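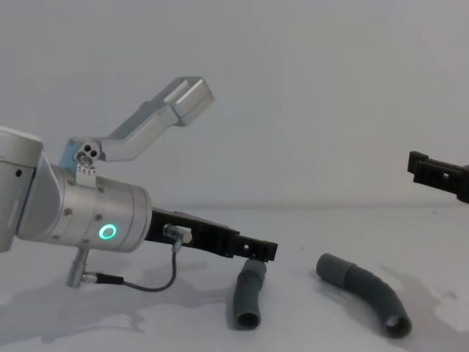 Flexible Tubing Around the House: Cutting, Joining and Putting It Away
Strickland Home Notes
By Gwendolyn Begay
February 10, 2024

Most houses have some flexible tubing in them. It runs behind the washer, under the sink, out of the dehumidifier and into the side of the fish tank. When a piece gets replaced, the old one goes in a drawer with the leftover end of the new one, and a year later you have a drawer full of tubing that won't lie flat and doesn't fit anything.

The tips below cover plain soft tubing and the ribbed kind. They don't cover gas lines. Leave those to a licensed plumber or the gas company.

Work on a light surface

A white or pale table is the best place to sort tubing. Gray and clear tubes show up well on it, and so does whatever falls out of them. Grit, bits of rubber and small clamps are easy to lose on a patterned counter. If your bench is dark, lay down an old white sheet or a piece of shelf liner.

Clear the table first and keep only the tubes you are working on. Good light from overhead is enough for most of it. For looking inside a tube, hold one end up to a lamp and look through the other.

Straighten before you measure

Tubing that has been coiled keeps the bend, and if you measure it that way you will cut it short. Soft vinyl relaxes in a bowl of warm water from the tap. Give it ten minutes, pull it straight, and let it cool with a book on each end. Do not use boiling water on thin tube, and keep the hair dryer moving if you go that route. A shiny spot means it got too hot.

Ribbed tubing can usually be worked straight by hand. Go along it a few inches at a time. If it has been stretched in one place, the ribs there will sit farther apart and that part tends to split first, so cut around it if you have length to spare.

Check for cracks

Bend the tube slowly and look at the outside of the curve. Fine white lines in vinyl are an early warning. In ribbed tube, look down in the valleys between ribs, where dirt hides the damage. The last inch at each end is the most likely to be hard or cracked from the clamp. Often you can trim that off and use the rest.

To find a pinhole, plug one end with a thumb, put the tube in a sink of water and blow gently in the other end. (New or well-washed tube only. For anything that has been on a drain, use a bicycle pump.)
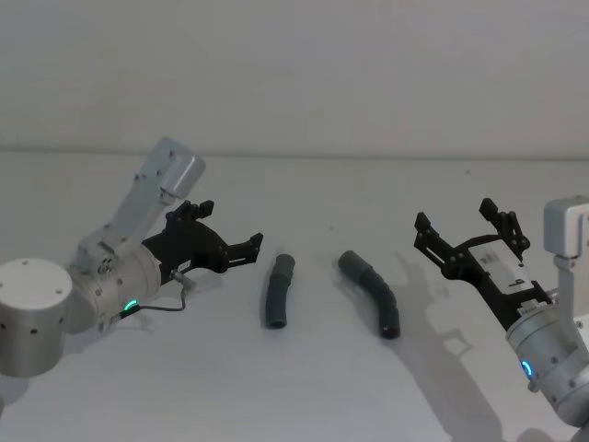
Strickland Home Notes - Issue 57 - Page 2

Cutting

Scissors crush the tube and leave an oval end. A sharp utility knife works if you hold the tube in a groove, and a scrap of wood with a V cut in it makes a good one. I use the Gimmont hand cutter on anything soft and a fine saw on the stiff stuff. Whichever you use, turn the tube a little as you cut and let the blade do the work.

Cut ribbed tubing in a valley, never on top of a rib. Wrap a strip of masking tape around the valley as a guide and cut along its edge. Many drain hoses have smooth sections every foot or so that are made to go over a fitting. Plan your cut to land in one of those.

Leave an extra inch or two. You can always trim it.

Getting a tube onto a tight fitting

Warm the end of the tube in hot tap water for a minute, dry it, and push it on with a slight twist. A drop of dish soap on the fitting helps. Don't use cooking oil, which goes sticky, and don't use petroleum jelly on rubber.

Slide the clamp onto the tube before you push the tube onto the fitting. Everybody forgets this at least once. Tighten the clamp until the tube just dimples under it and stop there.

Joining two lengths

A barbed coupler is the right part for joining soft tube. Take a piece of each tube to the store with you and try it on the coupler, because the size printed on the package may be the inside or the outside measurement and the labels are not always clear about it. Tape alone will hold air for a while. It will not hold water.

Cleaning

For soap film and scale, fill the tube with white vinegar, stand both ends up in a bucket and leave it for 40 minutes. Rinse until you can't smell it. For slime, pull a knotted string through with a bit of rag tied in the middle. To get the string in, hold the vacuum hose over the far end and feed the string in at the near one.

Don't mix vinegar with bleach, and don't follow one with the other in the same tube unless it has been rinsed well in between.

Hang it to dry over a shower rod with both ends pointing down. Ribbed tube holds water in every valley and takes a day or longer. Put away wet, it will smell by July.

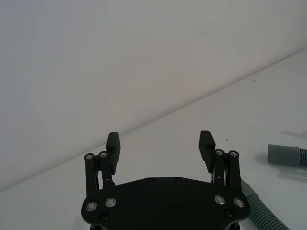 Storing Short Pieces

Short lengths are best kept flat. A shallow drawer or an under-bed box is fine. We keep ours in a Flondness tray on the bottom shelf, smooth tube on one side and ribbed on the other, with nothing heavy on top.

Longer pieces can be coiled, but make the loops wide - about the size of a dinner plate for thin tube, larger for drain hose. Tie the coil in a couple of places with a strip of cloth or hook-and-loop tape. Wire ties and rubber bands leave a dent, and rubber bands melt onto vinyl in a warm garage.

Label each piece as you put it away. Masking tape folded over into a flag sticks better than tape laid flat. Write the inside width, the length and what it came off. "Washer drain, old, good end trimmed" tells you a lot more than "hose."

Cap the ends if they are going in a shed or basement. A square of plastic wrap and a twist of tape keeps spiders out.

What to throw away

Anything stiff that used to be soft. Anything sticky on the outside. Any piece shorter than your hand, unless you use them as sleeves on tool handles or to cover the teeth of a saw. Tube that has carried weed killer or fuel should not be kept for any other job. Ask your local waste office how they want it.

Marks on the table

Some soft tubing will leave a gray smudge on a white top. Try dish soap first, then a paste of baking soda and water on a soft cloth. Rub lightly and wipe it off with clean water. On a painted top, try a corner before you do the middle. The Prellholm white eraser pads also take it off, though they will dull a glossy finish.

Next issue: re-caulking the tub, and what to do with a drawer that sticks in damp weather.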